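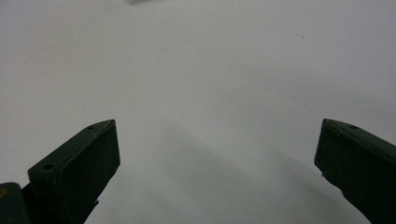 I bend down under my table five or six times every evening to find a free socket, and only after your sessions I noticed that I do it, one of our earlier participants wrote to us in July. The same letter said that the table itself was good, and that the power strip was always in the place where the plate should be.

We received several letters like this one, and they are the reason why we open a second round. Volum is looking for people who live or work in Mukthorpe or not far from it, and who use a table at home for more than one purpose: eating, computer work, school work of children, sewing, repairing of small things, paying the bills. We would like to learn how you put your things on the table, how you bring electricity to it, and how you clear it again.

What the study is about

Volum makes tables and small desks. Our next table has the working name Vachon. It will be sold for small homes, and we must decide before winter where the cable goes, if there is a holder for a power strip, and how light or dark the top should be. In the first round we sent a written survey and got nearly 400 answers. The answers were helpful, but they also did not agree with each other. Many people wrote that they want the power strip hidden under the table. When we asked the same people where it is today, they wrote that it is on top, next to the laptop. We would like to understand this better, and for that we need people in the room and not only on paper.

What you will do

You come to our room in the Ralum building for 2 visits. Each visit takes ninety minutes, with a short pause for tea or coffee.

In the first visit you sit at a table with a pale top and you set it up for an ordinary working evening. You may bring your own things, and we ask you to do so: your laptop or tablet, the charger, a lamp if you use one, the cup you always use. Please bring the real ones, also when they are old. You arrange everything as you would at home, then you work or read for half an hour. After this you clear the table for a meal. We will ask you some questions while you do it, for example why a thing has moved to the left side, or what you would do with the cable if there were small children in the house.
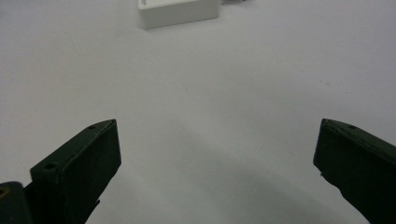
In the second visit you do the same with a different height and a different position for the electricity. Some participants will have the power strip lying on the tabletop, some will have it fixed at the back edge, and some will have it on the floor. You do not choose this, we decide it by drawing a paper from a box. At the end we ask you to compare both visits and to make a simple drawing of your best arrangement. The drawing does not need to be beautiful. We had very useful ones that were made in one minute.

Between the visits we ask you to keep a small diary at home for one week. One or two lines in a day is enough: what was on the table in the evening, what was plugged in, what annoyed you. We give you the notebook.

The table and the equipment

The test table is 762 mm high in the first visit. For the readers who prefer inches, it is thirty. The top is matte and very plain, without a pattern, and in the first round the opinions about this were strong. A part of the people said it makes the room bigger and calmer. Others said that every crumb and every pencil mark would be seen on it and that they would be cleaning the whole day. Both opinions are welcome, and we would be glad to have in the group again someone who does not like it at all.
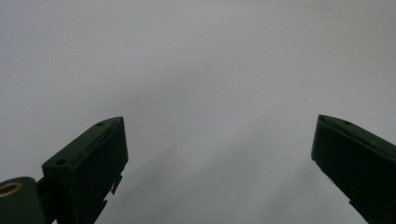
Plain pale surface at the Mukthorpe session room.

The power strips are white. The kind we use most has a power button and a red indicator light close to the end where the cable goes out. We have noticed that people have a habit with such a button. Some switch everything off at night, some never touch it, and some are afraid to press it by mistake with the elbow. This is a small question but it decides which end of the strip should look toward the person, so we will ask about it more than once. Please have patience with us.

If you have a device with a large adapter, the kind which covers the neighbor outlet, please bring it too. If your own plugs do not fit the outlets in the room, we have adapters to lend you.

Who can take part

You should be eighteen or older. You should use the same table for at least two different activities in a normal week. You do not need to know anything about furniture, and it is no problem if your table at home is small or old or full of papers. We would especially like to hear from:

People who share one table with one or more other persons
People who work in the evening or at night
People who use one hand more than the other because of an injury or an illness
People who recently moved from a bigger home to a smaller one
Left-handed people, we had too few of them

We cannot accept people who work for a furniture maker or a furniture store, or who took part in the first round in person. If you only filled in the written survey, you may apply.

You should be able to speak about your habits in English in a simple way. Perfect language is not needed - the author of this text also learned it as an adult.

What you receive

After the second visit you receive 127 dollars. If you can come only to the first visit, you receive half. We also pay the bus or the parking, please keep the ticket. Tables are not given away at the end of the study, we mention it since several people asked.

When and where

The sessions take place in the Ralum building in Mukthorpe, on the ground floor. The door is wide and there is no step. We have places in the afternoon and in the evening on working days, and also on Sunday in the morning. The last session of the day begins at 6:30 p.m. You can bring a child if you have nobody at home, but please write this before so we can prepare a second chair and some paper and pencils.

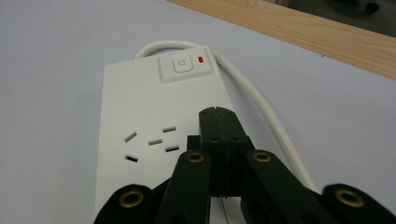
We try to give both visits at the same time of the day, so that the light in the room and your tiredness are similar. If this is difficult with your work, tell us and we will find another solution. Please do not come with a strong cold. You can change your visit until the evening before, without giving a reason.

What happens with your answers

Your answers, your diary and your drawing are kept without your name. We write a number on them. They are read by the people who design the Vachon table and by no other department. If you decide later that you do not want us to use your answers, write to us and we will destroy them, and you keep the money for the visits you made. Participants who wish it get a short report when the study is finished. It will be four or five pages, in normal words.

How to apply

Send us a short letter or message with the title "Table study, second round". Please write:

Which activities you do at your table in a normal week
How many people use it
What is plugged in near it most of the time, and where the power strip is
Which days and hours are possible for you
If you need something from us to come, for example a chair with arms or a person to meet you at the bus stop

We do not need a CV or a photo of you. A rough measure of your table is welcome but not required. You can also leave your letter in the Volum mailbox at the entrance of the Ralum building, it is emptied every morning.

We answer to everybody, also when we cannot offer a place. Usually it takes one week. If you have heard nothing after two weeks, please write again, it is possible that your message was lost.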